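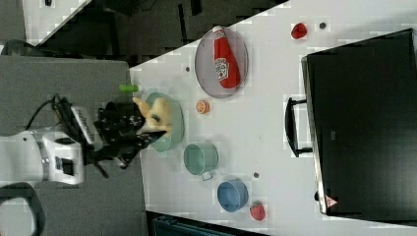
Predley kitchen table set, readme

Last touched 27/07/2022, Yiğit Coşkun. Notes are rough, will tidy up later.

What it is: pictures of a white table with crockery and toy food on it. Bowls, plates, mugs, cups, strawberries, orange slices, a ketchup bottle. Things get moved between pictures. Table stays put.

3,639 pictures in all. 815 have names filled in by hand, the rest dont yet.

Folders
elum - first batch, 900 pictures, fewer cups
homis - everything after that
names.txt - one line per picture, things split by commas

Naming
"mug" has a handle, "cup" hasn't. Colour goes first, so "blue cup", "red strawberry". Two of the same thing get written twice, not "x2". Pale green and mint green are both just "green", sorry, too late to change it. Food on a plate: list both.

Known problems
10 lines in names.txt have "stawberry". Some plates down as bowls, mostly in elum.

To do: finish homis names, recheck teh plates. Mistakes to Yiğit at Akbulut please, with the picture number.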